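## 3.2 Surfaces in the reading rooms

The desks at Stumlow were fitted in pairs, each top set against a painted wall and closed on one side by an upright panel. We surveyed 40 of them in April. Figure 2 gives one such corner.
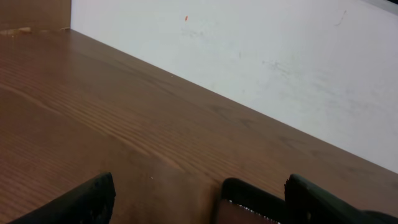 ### 3.2.1 Wear on the tops and walls

**Figure 2.** Desk corner, Stumlow: brown wooden top with straight and cathedral-style grain, side panel, and white wall with gray scuffs.

Tops were scored for scratches, stains, and loss of finish. The top in Figure 2 keeps a slight gloss, and the grain reads clearly across it. Walls were scored apart from the desks. Faint gray smudges like those in the figure were entered as "light marking" — the most common entry at both Stumlow and Liltuvlow.

Joints gave more trouble. A thin beige strip runs along the foot of the panel in Figure 2, and it could be a worn edge, tape, or residue. Our two raters disagreed on strips of this kind, so we coded them as "unresolved" and left them out of the wear score.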